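Ranovthorpe, March. Ternar today releases Dustance 5, a new version of its planning software for robot arms on small assembly benches. The program checks each motion in simulation before it goes to the real cell.

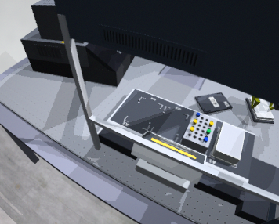

Simulated bench with task board and peg block, Dustance 5.

The release has two main changes. The planner now treats rails and posts as solid objects from the first step, and the layout of the bench can be edited without a restart.
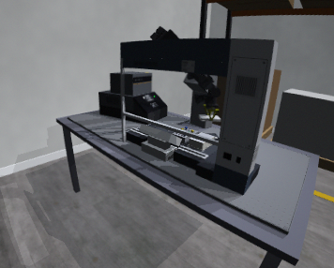 Narrow openings were the most frequent request from our users. An arm that must work below a beam, close to a thick column, has few safe paths, and the older planner often gave up too early. Dustance 5 keeps four candidate paths open and compares them until the time limit. The method was developed together with the engineering office Pangaribuan.

Existing projects open in the new version after a short conversion.

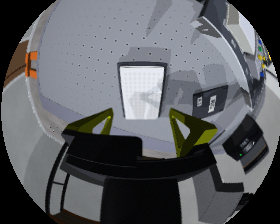
Do current customers have to pay for the update?
Customers with a valid service contract receive it free of charge. All others can order it from Ternar.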